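Nendetti Neighbors - Home Office and Paper Stuff

Clipboard clip with lots of little parts - how do I clean it and get it gripping again?

Zainab Akpan
Posted Monday, April 23, 2018

Hi all! I have an old clipboard that I love far more than a person should love a clipboard. Dark gray board, matte, and the clip is one of those complicated ones with little rollers and thin wire springs and a bunch of pins, so it's a lot more going on than the usual flat spring clip. I use it for reading printouts. I'm working through a long stack of course articles this term (sports business, physical education, that sort of thing) and I read so much better on paper with a pencil in my hand.

Two problems. The sheets slide down when I hold the board upright, worst when I have 22 pages on there. And the metal has gone a bit dull. I would really like to keep it and not buy another one. Can I oil it? Will oil get on the paper? Is there a trick to making it hold? I'm happy to spend an evening on it, I think this sort of job is fun.

Omolara Danladi

Oh, I love this question! I've been fixing up old desk things for years and clips like this are such a treat, because almost everything on them can be cleaned without taking a single pin out. Please don't take the pins out. I did that once with an old ledger clip and spent a whole Sunday on the floor looking for a spring.

What I would do, in this order:

1. Take all the paper off and put a dish towel under the board, so anything that drops stays put.

2. Brush the clip dry first. An old soft toothbrush is perfect. Get around the rollers and into the hinge spots, and you'll be amazed at the gray fluff that comes out - it's mostly paper dust, and it builds up faster than you'd think.

3. Wipe the plate that presses on the paper. Use a cloth with a little rubbing alcohol, and do the edge as well as the flat side. A greasy plate lets sheets slip even when the spring is strong. Once it has dried, put one page back under and give it a gentle tug before you load up the whole stack.
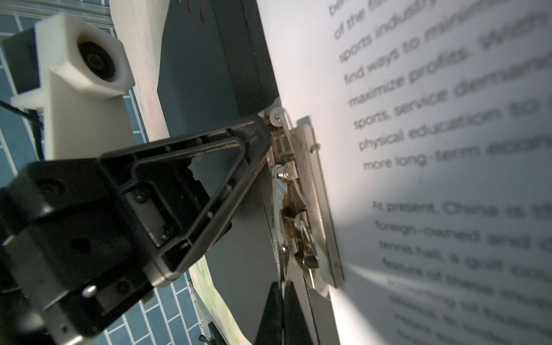

4. Oil, but hardly any. Put one drop of light machine oil on the end of a toothpick and touch it to the roller pins. Work the clip open and shut a dozen times, then wipe everything you can reach. Leave it overnight with a piece of scrap paper clamped in. If the scrap has a spot on it in the morning, wipe again and repeat with fresh scrap. Keep oil off the plate completely!

5. For the dull metal, a dry cloth and patience. If you have silver parts next to brass-colored ones, go easy with polish. Some of those brassy finishes are very thin and you can rub right through to whatever is below. I leave a little wear on mine, it looks lovely.

6. If it still slips, cut a narrow strip of thin rubber (a piece of bike tube works great) and stick it to the board where the plate comes down. Double-sided tape is fine for this. That fixed mine for good, and it came off clean when I wanted to redo it.

Do tell us how it goes!

Nnamdi Adeyemi

just buy a new one, they are cheap. or use a binder clip on the top corner

Yakubu Okonkwo

Omolara's list is great and I'd only add a couple of things. 22 pages may simply be too many. I keep mine to 13 sheets and swap in the next batch when I'm done, and I find my notes are better for it too, I stop and think at each swap. Also check the thin wire springs before you oil anything. If one has popped off its pin, that alone will make the clip weak on one side, and you can usually coax it back with tweezers. Wear glasses when you try it, those things fly!

If you print your articles yourself, a rougher paper stays put much better than the slick kind. The copy shop on Osagie Street has a cream one that takes pencil beautifully.

Zainab Akpan

Thank you!! I did the toothbrush and the alcohol tonight and it's holding a thin stack already. Bike tube strip is next. Nnamdi, I'm keeping the clipboard :)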